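Robotics > Teleoperation

Bondier has released a second batch of recordings from its tabletop sorting work, in which operators guide a pair of white arms by remote control through short food-handling tasks. The batch adds 212 demonstrations and brings the collection to 1,893. All of them were made at the company's Nuvthorpe lab.

The task is plain on paper. Wrapped baked goods have to be moved between a basket, a tray and plates with a two-finger gripper, and the operator does every motion through a pair of hand-held leader arms. Joint positions and gripper opening are logged along with video from several viewpoints.

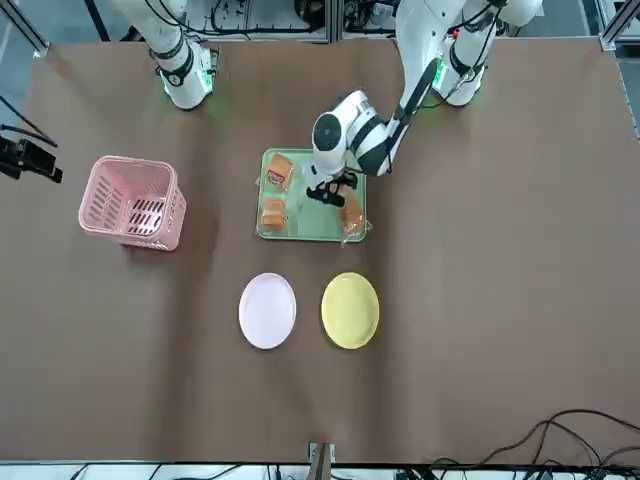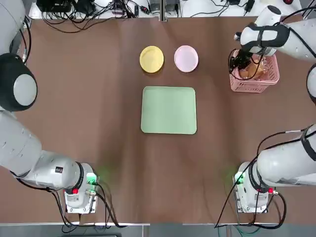
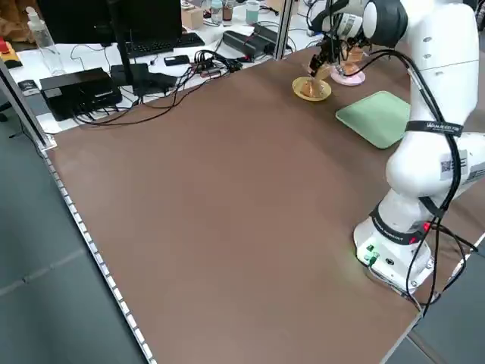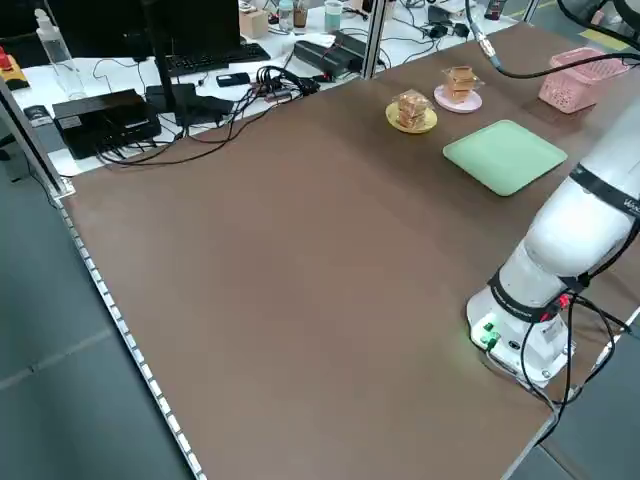
Clear wrapping is the main difficulty. It reflects light, shifts under the fingers and hides the true edge of the item, so operators are told to approach from directly overhead and close slowly. A grasp that catches only the film is kept in the recording and tagged - Bondier wants the recovery motion as much as the clean pick.

Operators work in blocks of 80 minutes. New staff practice on an unlogged arm before their runs are accepted, and a run is discarded if the operator pauses too long between moves. Starting positions change from one run to the next.

The recordings are trimmed and checked with Jullia, an in-house labeling tool that marks each contact and release. Version 2 of the tool, put into use in June, also flags runs where the video and joint logs drift out of step. Those are realigned by hand or dropped.

Yordanov, which supplies the control software, said it will use part of the set to test a policy trained only on operator motion. Results are expected after the next batch, which will add softer unwrapped items and a deeper basket.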